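Why Do Things Have Colors?
By Denise Lambert 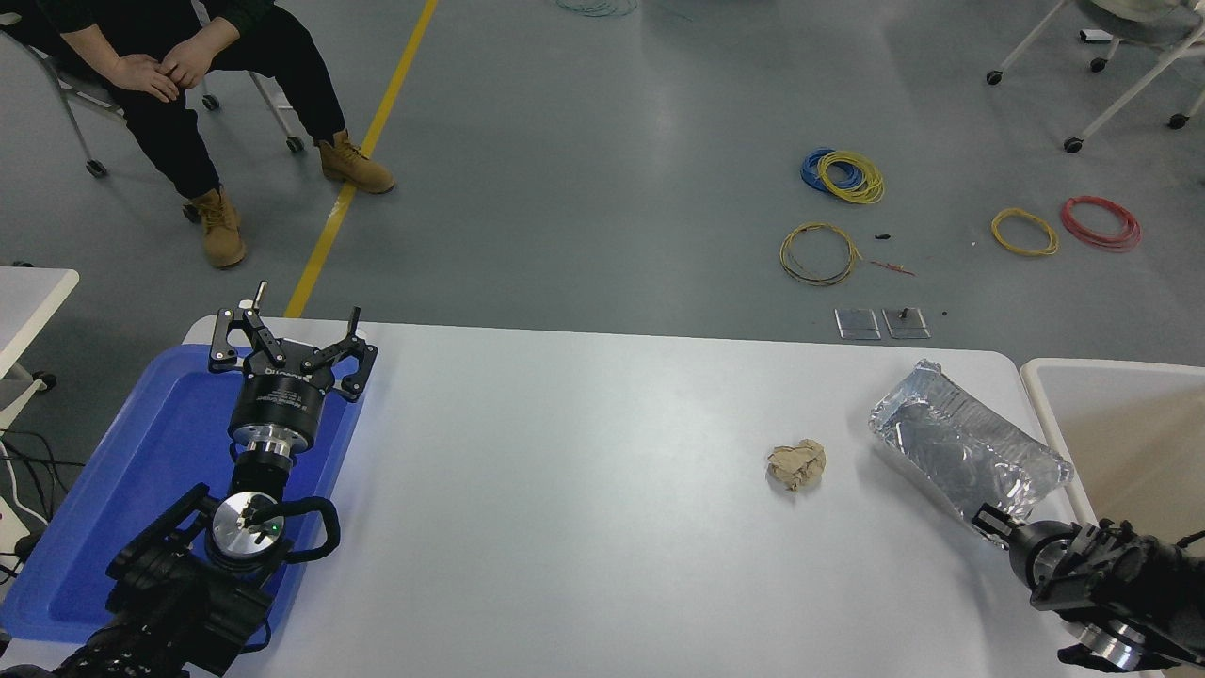 A blue plastic tray on a white table. Blue things bounce back mostly blue light. White things bounce back a mix of all the colors.

Go into your room at night, close the curtains and turn off the lamp. Your red sweater is still on the chair, but it doesn't look red anymore. It looks gray or black. When there is no light, there is no color to see.

Light from the Sun looks white, but it is a mix of many colors. You can see them spread out in a rainbow. Raindrops bend the light as it goes in and out of them, and each color bends by a slightly different amount. Red ends up on the outside of the rainbow and violet on the inside.

What happens when light hits something?

When white light lands on an object, some of the light soaks in and some of it bounces off. Scientists say the light is absorbed (soaked in) or reflected (bounced off). The color you see comes from the light that is reflected.

A ripe tomato absorbs most of the blue and green light and reflects the red. A leaf reflects more green than red or blue. Snow reflects nearly everything, so it looks white. Coal absorbs nearly everything, so it looks black.

The light that soaks in usually turns into heat. This is why a black car seat gets so hot in July, and why people in sunny places often wear pale clothes.

Where does the color come from?

Many things get their color from pigments. A pigment is a material that absorbs some colors of light and reflects others. Leaves have a green pigment called chlorophyll. Carrots have an orange one called carotene. Paint, crayons and colored plastic have pigments mixed in when they are made.

Some colors are made without pigment. The shiny blue on a morpho butterfly's wings comes from tiny ridges, much too small to see – they reflect blue light more strongly than other colors.

How do your eyes do it?

At the back of each eye are cells called cones. Most people have three kinds. One kind is best at picking up long waves of light, one is best at medium waves and one is best at short waves. Your brain compares the signals from all three and works out the color.

Dogs have two kinds of cones, so red and green look much alike to them. Many birds have four kinds and can see ultraviolet light, which people can't see at all.

Try it yourself

You need a flashlight, a sheet of clear red plastic and 6 crayons of different colors.

1. Lay the crayons on white paper in a dark room.
2. Hold the red plastic over the flashlight and shine it on the crayons.
3. Guess which crayon is which, then turn on the room light and check.

The blue and green crayons will look very dark. There is hardly any blue or green light for them to reflect.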